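About Plandley

Welcome, and thanks for stopping by! We're a small shop that sorts, checks and packs electrical parts for people who need them in sensible quantities, which might mean one box of circuit breakers for a house being rewired or 1000 pieces for a builder with a whole street to finish. Breakers are what we started with and they're still most of what crosses our tables, though you'll find switches and terminal blocks on our shelves too.

Pao-chu Leung opened the doors in May with two shelves and a borrowed hand truck (she still has the hand truck, and we've stopped asking whose it was). Malsha Wanigasekara joined her after years at the parts counter at Thambiah, and she brought along her habit of laying everything out on brown paper before a single piece goes in a box. We all do it now. Small white parts show up beautifully on brown, and when the paper gets grubby you pull it off and roll out a fresh sheet. Blue tape goes down over it in big squares, so everyone talks about the same spot on the table when they say where something is.

Then there's the green belt, which we're fonder of than grown people should be! It's a plain little conveyor in an aluminum frame, and it sits right across the table where the parts get handled. 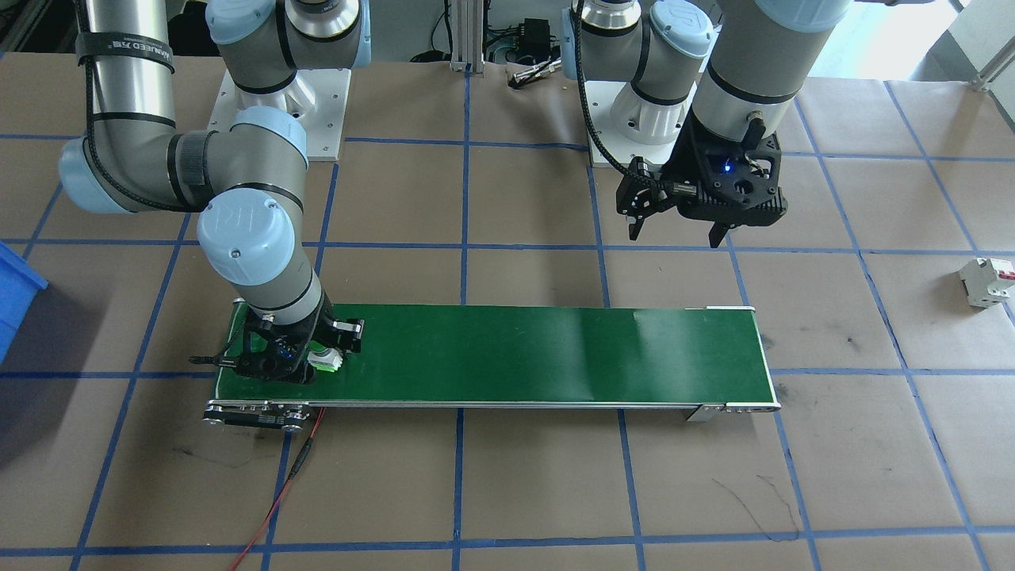
Our catalog stands at 861 items this season, with the Skema range the newest addition, and small orders get the same care as big ones. If you have an odd breaker from an old panel and no idea what it is, send us a note with whatever is printed on the side and Malsha will happily go digging for a match. Orders that reach us by 10 in the morning are packed the same day, and you have 30 days to send back anything you didn't need.

Page last updated 11/16/22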